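3.2 Household collection of used batteries

The second part of the study looked at what households do with small batteries between the moment they stop working and the moment they leave the home. Earlier work in the Brammont district dealt mainly with the collection points themselves: how many there were, how often they were emptied and how far residents had to travel. Much less was known about storage in the home, although most respondents kept used batteries for several months before taking them anywhere.

A postal questionnaire was sent to 438 households in Brammont and the neighbouring town of Iltar. Completed forms were received from 314 of them. Respondents were asked where they kept new batteries, where they kept used ones, and whether the two were ever stored together. A free-text box was provided for further remarks, and many people made full use of it.
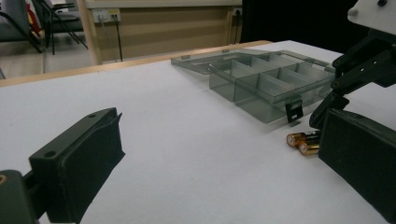
Storage habits differed between the two towns. In Iltar, where the Dredico scheme had placed collection tubes in food shops, respondents tended to keep used batteries near the front door or in a shopping bag. In Brammont, where the nearest point was often the municipal depot, kitchen drawers and garages were named far more often. Several respondents wrote that they could no longer tell which of their batteries were new, and that they tested them by trying each in a torch or a clock.

Mixed storage of this kind has two effects on collection. Batteries with some charge left are handed in by mistake, and flat ones go back into the drawer. The Yazıcı survey form, on which our questionnaire was based, treats both cases as a single category. We separated them, and have kept the original wording of all other items so that the results can be compared.

Figure 4. An open plastic organizer box on a table, with AA batteries lying in front of it.

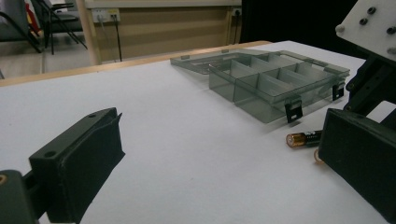 The holding stage proved the hardest to code. Some respondents gave a period of up to 2 years, while others wrote only "until the bag is full". Replies without a stated period were kept in the analysis of storage place but left out of the analysis of time. Rechargeable cells were coded apart, as their owners seldom regarded them as waste – even when they had not been charged for a long while.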